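Search this site Enter keyword Go

Aug 19, 2026
By the Umport Household Studies Group

4. Results: What Households Keep for Guests

4.1 Glassware

Of the 285 households in the Cordier and Gridach samples, 199 reported keeping at least one set of drinking glasses apart from those used every day. Separate storage was more common in homes where the respondent had lived for ten years or longer. Income had little bearing on the answer once length of residence was taken into account.

Stemmed glasses made up most of the reserved stock. Respondents described them as gifts, as pieces left over from larger sets, or as purchases made for a single event and never used up. Mixed sets were usual. Several households no longer owned two matching stems but went on treating the remaining pieces as their good glasses, and stored them on the highest shelf available.

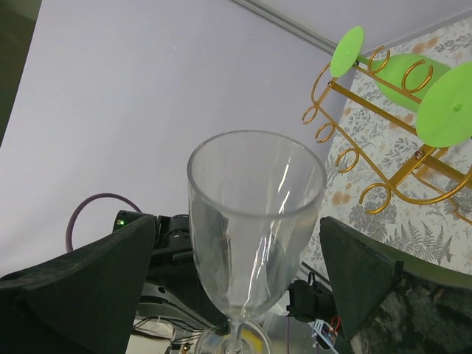 One respondent in Gridach wrote that the good glasses had come out twice since her wedding, and that she would sooner serve guests from jam jars than wash stems by hand at midnight. Similar remarks were made in both towns. Washing was mentioned more often than the risk of breakage, a result that differs from our pilot survey in March, in which breakage was the main concern. The pilot form listed breakage as a suggested answer and the final form did not, so the two sets of replies should be compared with care.

4.2 Table linen

Tablecloths followed a different course. In 87 households a cloth was kept on the main table throughout the year, and in most of these it was described as protection for the surface underneath. Such cloths were replaced when stained. Guest cloths, by contrast, were kept folded and seldom replaced at all, and some had been handed down with the table they were cut to fit.

Respondents were asked to name the pattern of the cloth they used most. Plant and flower prints were named more often than plain cloths, checks or stripes. Older respondents tended to name a season with the pattern, while younger ones gave the color only. The coding rules for mixed patterns are those of the Zekwood household inventory. A print showing both leaves and blossoms was entered under "floral" whichever part covered more of the cloth (Figure 1).
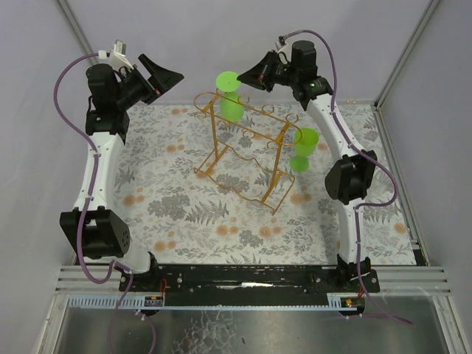

Figure 1. Tablecloth with fern fronds, leafy sprigs and small flowers, coded as "floral."

The inventory forms yielded 973 separate entries for linen of all kinds, including napkins and runners. Napkins were often entered as a set, and no attempt was made to split these entries afterward.

Comments (3)

Did you ask about plastic-coated cloths? In my family those were never called linen.

Interesting about the washing up. My mother's crystal stays in the cabinet for exactly that reason.

I would like to see the Cordier and Gridach figures given separately in Section 4.1.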